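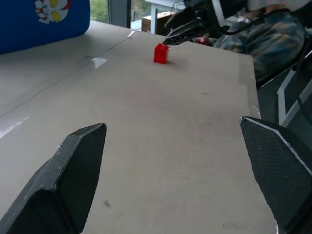
Chapter 3
Sorting, Storing and Clearing the Work Table

In this chapter you will learn to:
set up a table for small-parts work
choose containers that suit the parts and the people using them
clear a surface in a set order
check a table before it is handed to the next group

Key terms: work surface, home position, parent bin, stray, reset

3.1 Why the table comes first

Most storage problems in a classroom, playroom or workshop show up on the table before they show up on the shelf. A shelf can look tidy for weeks while pieces go missing one at a time, and the losses are only noticed when a set is needed and comes up short. For that reason this book deals with the table before it deals with cupboards and shelving, which are covered in Chapter 4.

A work table has two jobs. It holds the items in use, and it gives each item somewhere to be while it waits to be used or put away. When the two jobs are mixed up, finished and unfinished items end up in the same pile, and the person clearing the table has to make a decision about every piece.

A good work surface is flat, plain and light in colour. Small blocks, counters and beads are easier to find on a pale top than on a patterned or dark one. Seams and joins should be checked by running a hand across them. A flat seam does no harm, but a raised one will tip a tall stack, and an open one collects crumbs and grit. Glare is worth checking as well. Sit where the learner will sit, at the time of day the table will be used, and look for bright patches. If they fall across the work area, turn the table or lower the blind.

3.2 The parent bin

Every loose piece on a table should belong to one container, called its parent bin. The bin stays on the table for the whole session, at one side and a little way in from the edge, where it can be reached without leaning over the work. It does not go back to the shelf until the last piece is in it.

Bins with rounded corners are easier to wipe out than square ones. Open tops suit young children, who will often leave a lidded bin shut and set the pieces down beside it. Many children who cannot yet read a label will recognize a picture, so a bin with a cartoon face or an animal on the side works well as long as no two bins in the room carry the same one.

Size matters more than most buyers expect. Fabian Hubmann, who fitted out the activity rooms at the Ledthorpe centre, began with deep storage tubs and replaced them within a term. Children tipped the tubs over to reach the bottom, and clearing up took longer than the activity. He changed to shallow bins and kept the tubs for spare stock. The Ledthorpe rooms are used again in the case study at the end of this chapter.

3.3 Strays

A stray is any piece left on the surface after the main group has been put away. A single red block on a beige table is easy to see from a standing position. The same block on the floor under a chair, or behind a cardboard box by the window, is not. Strays should be dealt with while they are still on the table.

Pick up strays last, and one at a time. Sweeping them toward the edge with a forearm is quick, but pieces go over the side and roll. A learner with limited reach can move a stray to the middle of the table and leave it there for a partner to bin.

3.4 Resetting the table

The reset is carried out in the same order every time.

1. Stop work and take hands off the pieces.
2. Return stacked or joined pieces to the bin, separating them first.
3. Return the flat and loose pieces.
4. Look across the surface from the long side, then from the short side, for strays.
5. Check the floor and the chairs.
6. Wipe the surface. Smudges and specks can be left until the end of the day if another group is waiting.
7. Return the bin to its home position.

Allow 2 minutes for a group that knows the routine. New groups will need longer, and should be given it.

Activity 3A

Work in pairs. You will need one table, one open bin and one set of blocks in mixed colours. The first person scatters the blocks and the second carries out the reset while the first keeps time. Swap places and repeat. Write down where each stray was found, and at which step. Keep your notes for Section 3.5, where you will use them to draw a plan of the table.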